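The drawer that eats the small tools

Most homes have one drawer, usually in the kitchen, that began with a purpose and lost it. Ours held tea towels once. By last September it held two tape measures, a bag of picture hooks, several pens, a bicycle key for a bicycle we no longer own, and every screwdriver in the house except the one I needed.

I gave up a day to sort it out. The job took longer than it should have, mainly because I started by buying things. There was a Kandell drawer insert, which turned out to be wider than the drawer, and a set of Wike tubs that fitted well but were too shallow to shut on anything with a handle. Both went back to the shop. What follows is what worked once I stopped shopping.

Start with a clear table

You need one large, pale surface with nothing on it. Small dark screws vanish on a wooden worktop and you will find them again with your feet. A white table is best. If yours is dark, put an old sheet over it and pull the corners tight.

Put a folded cloth at one side before you begin. Anything greasy or sharp goes on the cloth, and so does anything likely to roll. Then lift the drawer out, if it will come, and tip it up slowly. If it won't come out, empty it by hand, a few things at a time, and run a vacuum nozzle along the back. We found a pound coin and a fuse there.

Sort by hand size first

My first instinct was to sort by job: electrical things together, decorating things together, and so on. It sounds sensible and it fell apart within ten minutes. A small flat screwdriver opens paint tins, tightens plugs and gets batteries out of toys. It belongs in every pile.

Sorting by how you hold a thing is easier. Pencil-shaped tools go together, whatever they do. So do things with a thick handle, and things you pinch between finger and thumb. It means markers and small screwdrivers end up side by side, which looked wrong to me for a day or so and now seems quite natural. You reach for the shape.

We had 23 pencil-shaped things in the drawer, and 18 of them were pens. Most of the pens were dry. Try each one on the back of an envelope and throw out the failures there and then, or they will creep back in.

Colour does the finding

The tools that get used are the ones that can be seen. My old black-handled set from Rillus is better made than anything else we own, and I lose one of them every month. The cheap bright ones are always to hand. Orange and blue are particularly good, as very little else in a kitchen drawer is either. 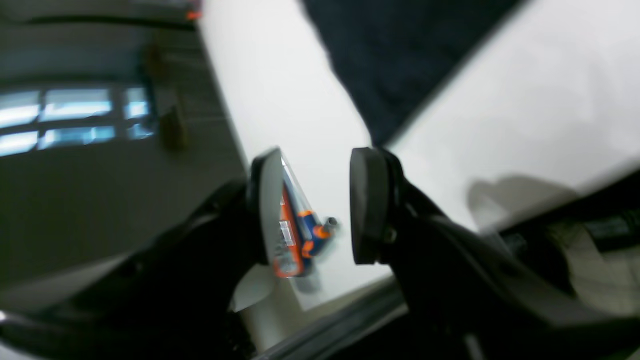 Labels that stay on

A strip of white tape near the end of a handle is enough for most things. Write the size on it, or the room it lives in, and keep the tape clear of the part you grip. Paper labels go grey and peel. The Ovent cloth tape I use now has lasted since the autumn, though it does need a fine pen and a minute to dry before you touch it.

Don't label everything. A hammer is a hammer. I label things that come in near-identical sizes, and anything that gets borrowed.

Putting it back

Cut the bottom from a couple of long, narrow cardboard boxes and use those as dividers. They cost nothing, and you can move them next week when you change your mind. Lay the long things slightly on the diagonal – you gain a little length, and the ends are easier to pick up.

Leave one section empty. Something will come home in a coat pocket by the weekend and it needs somewhere to go.

The whole drawer now takes 40 seconds to check over, which I do when I'm waiting for the kettle. The tea towels are on a hook behind the door. I still haven't found out what the bicycle key was doing in there, and I have kept it, in the section for things with no section.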